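26/10/2025

Rain again, and the clocks, and I spent the extra hour on the cell rules. There are 36 of them now. When I took the document over in April there were 11, and people kept those 11 fairly well. I suspect the two facts are connected but it is not the sort of thing you can put in a minute.

Magnusson want the new set signed before they'll let anyone at Gromden run both arms together. Fair enough. Their man is Njål Løken, very polite, reads everything, and has now sent the draft back with a comment against rule 4 ("Keep clear of the working area") asking where the working area is. I wrote back that it was obvious. He wrote back asking whether I could write down the obvious thing. I had soup and thought badly of him, and then had to admit that rule 4 has stood there for years telling people to keep clear of something it doesn't define. 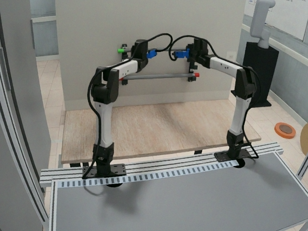 So, rule 4. The old wording came from Wavthorpe, where they had a single arm in a cage and the working area was whatever was inside the cage. We have two on a shared rail, and I'd been treating them as one arm done twice. Each has its own reach, and then there's the bit in the middle where both can get at the same rods, and that bit needs a rule of its own. I tried describing it by distance from the wall and got into a muddle. Then it struck me that the rail has a scale along the front, which I must have leaned over every day, so both base positions can be given as marks on that and written on the sheet before anything is switched on. If a base gets shifted, the sheet is wrong and you can see it's wrong. I was so pleased that I wrote it out twice.

Cables next. Rule 19 says they must be "suitably managed", a phrase I'm fairly sure is mine. Suitable to whom? Changed it to: run each arm slowly through its full travel and watch the cable the whole way. Longer, uglier, and a person could do it.

Struck out rule 27 altogether (no food on the controller). It's already rule 8. Also struck out the one about the Grornier key switch, a thing we sent back in the spring.

That leaves 35, and Njål will want one for the shared bit in the middle, so 36 again. Must ask him whether "both arms stopped" means stopped or switched off. I know what I meant by it, I think. Bins tomorrow, the green one.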